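Spring at the swap shelf: the Arnemport seed library opens again

What a start to the season! The seed library at Arnemport reading room opened its drawers on Monday, April 25, 2022, and by closing time the runner beans had all but gone. If you missed them, don't fret, there is a second batch drying in Imke Ackermann's spare room and she has promised to bring it down once she has finished writing the labels.

For anyone new to the newsletter, the idea is very simple. You take a packet of seed in spring, you grow it, you eat nearly all of it, and in autumn you bring a little seed back. There are no fees and no fines. We do ask that you write down what you took in the blue book on the desk, as it helps us work out what people really want to grow (squash, always squash).

There are 316 packets in the drawers this year, the most we have ever had, and 19 of the varieties are new to us. I am most excited about a climbing French bean called Lenz, which Anneliese Tiedemann has been growing on the same wigwam of canes behind her kitchen for longer than I have lived here. It has pale purple flowers and a flat pod, and it keeps cropping well after the others have given up. Sow it in the middle of May, two to a pot, and keep the mice off. I lost a whole tray to mice last year and I am still cross!

Then there is the tomato, Zastar. It's a small yellow one with a thin skin, lovely straight off the plant and hopeless in a sandwich. Vaughan Kerslake grew it outdoors against a brick wall last summer and had ripe fruit well before my greenhouse ones had even turned, so please do try it if you have a warm spot. He pinches out the side shoots but says his neighbour never bothers and gets just as many.

The third one to look out for is a lettuce, Traratetti, red at the edges and very slow to bolt. We have only a few packets of it, so please take one and share it with a friend if you can. Lettuce seed is tiny and one packet will do a whole street. Sow a pinch every couple of weeks and not the lot at once, or you will be eating salad for breakfast.

A word about saving seed, as several of you asked at the opening. Beans, peas, lettuce and tomatoes are the ones to begin with. They mostly pollinate themselves, so what you sow next year should come out like the plant you picked from. Squash and courgettes are another matter. They cross with anything nearby, and you can end up with a huge bitter thing that looks like a marrow and should go straight on the compost. Please don't bring us squash seed unless you pollinated the flowers by hand and tied them shut. Ximeng Jin does this with garden string and a great deal of patience, and has offered to show anyone how once the plants are flowering.
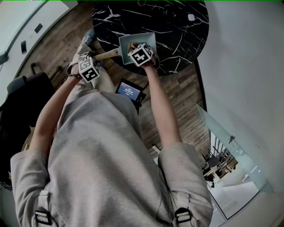
Drying matters just as much as picking. Leave bean pods on the plant until they rattle, and if rain is coming, pull up the whole plant and hang it upside down in a shed. Tomato seed needs to sit in a jar with a splash of water for 3 days, until it goes a bit smelly, then rinse it in a sieve and spread it on a plate. Don't use kitchen paper! It sticks, and you will be picking fluff off each seed until Christmas. Paper envelopes are best for storing, with the name and the year on the front in pencil.

Vicente Cisternas has kindly built us a new set of drawers to replace the old shoeboxes, and they are beautiful – each one slides out fully so you can read the labels at the back without tipping everything on the floor. Peas and beans are at the top, roots in the middle, leaves and herbs at the bottom. Flowers have moved to the windowsill for now.

We could still do with small envelopes, clean jam jars with lids, and any lolly sticks you can spare for labels. There are 30 pots of spare leek seedlings by the door as well, free to anyone who will give them a home, though you will need to bring a bag or a box as they are rather muddy underneath. The drawers are open whenever the reading room is, and the blue book is on a string now, so it should stay put.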